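Sorting bench notebook, Thursday 6th August

Three bins again today, and a proper go at the question Delia keeps asking me over lunch: can it do the tidying yet or can't it? 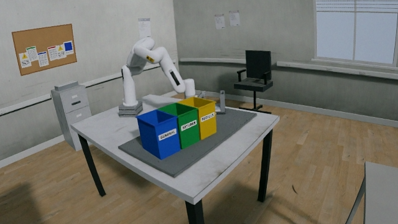

What we were trying to find out

For anyone picking this book up after me (hello Ruairi, if you're back from leave and wondering where we got to), the job is the end-of-day clear-up. Somebody tips out a tray of odds and ends, and the arm has to put each thing into RECYCLE, RETURNS or GENERAL. A child of six could manage it, which is why I like it as a test. It's the sort of chore everyone would happily hand over, at home or in the back of a shop, and there's hardly any strength or speed needed. All the difficulty is in knowing what a thing is and getting hold of it.

All of today was in the simulated room, the Vurnemow build, with the bins touching in their diagonal row on the dark mat. I'd asked for the diagonal in January and then forgotten why. Delia remembered: with a straight row the old policy had more or less learnt "left, middle, right" and took no notice of the labels at all. So diagonal it stays, and I've written it on the inside cover as well.

Runs

Morning block was 62 items, mixed. 54 ended up in a bin, any bin, and 49 ended up in the right one. I was rather pleased with that until I went back through the misses, of which more in a minute.

Afternoon block, another 62, same items but shuffled, with the starting positions moved nearer the front edge of the table. 50 in the right bin. So one better, and I wouldn't hang anything on one. I did think moving things forward would hurt us, as the arm is mounted at the back corner and has a fair way to lean, but the reach seems all right. Crossed that worry off the list.

The misses

Most of the wrong-bin ones are blue and green muddled up. Recycling it is really quite good at. Cardboard, cans, the plastic tubs, off they go into the yellow bin with hardly any dithering. Returns against general waste is where it comes unstuck, and the longer I look at it the more sympathy I have. A cable with a tag on it is a return. A cable without a tag is rubbish. If the tag has rolled underneath, well, I'd have to pick it up and turn it over to know, and the arm doesn't do that. It looks once, makes up its mind, and goes.

Delia says we should let it have a second look after the grasp, holding the thing up before it commits. I think she's right and I also think it will double the time for each item, so there'll be some grumbling from the Petridis people, who want it quick. My feeling is that they will like slow and right better than quick and wrong once they've had to fish a customer's parcel out of the general waste. I shall say so, more politely, when we next speak.

The drops are a different matter. Nearly all of them were flat things: a loyalty card, an envelope, the lid of a tub lying face down. The fingers come down and skate. I tried a lower approach by 2 mm for the last dozen and got a couple more envelopes, and then it pressed so hard on a lid that the contact solver threw a wobbly and I had to reset. Put back as it was. Sliding the flat ones to the edge of the mat and pinching them there might do, the way you'd get a coin off a table, and Ruairi had a bit of code for that in the Skerkel drawer job. Ruairi, could you dig it out please? I've looked in the shared folder and found two things with the same name and neither runs.

Where that leaves the big question

I told Delia my answer was "nearly, with somebody standing by", and she said that has been my answer since she started here. Fair enough. But I do think it means a bit more now than it did. At the start of the year we'd leave a block running and come back to a heap on the floor and the arm stuck in a corner of its own making. Today I wandered off to make tea twice and both times it was still plodding along.

Would I have it in my kitchen? No. My kitchen has wet teabags in it. Every item in our set is dry and clean and lies still, and I'd want to see it face a yoghurt pot with the spoon left in before promising anyone anything. For a stockroom, with decent tags on things and a person to check the green bin before closing, I could see it being useful fairly soon.

Still to do

Second look after grasp. Delia to rough it out, I'll time it.

Edge slide for flat items, once the Skerkel code turns up.

Swap the labels between bins for one block, colours left alone. I have a nasty suspicion it's going by yellow and has never read the word RECYCLE in its life.

Ask Kitbridge whether the new fingertip models are ready to load. They said soon, a good while ago.

Saved both blocks under today's folder. Log for the afternoon is missing its first four items because I started the recorder late, so go by my pencil tally for those.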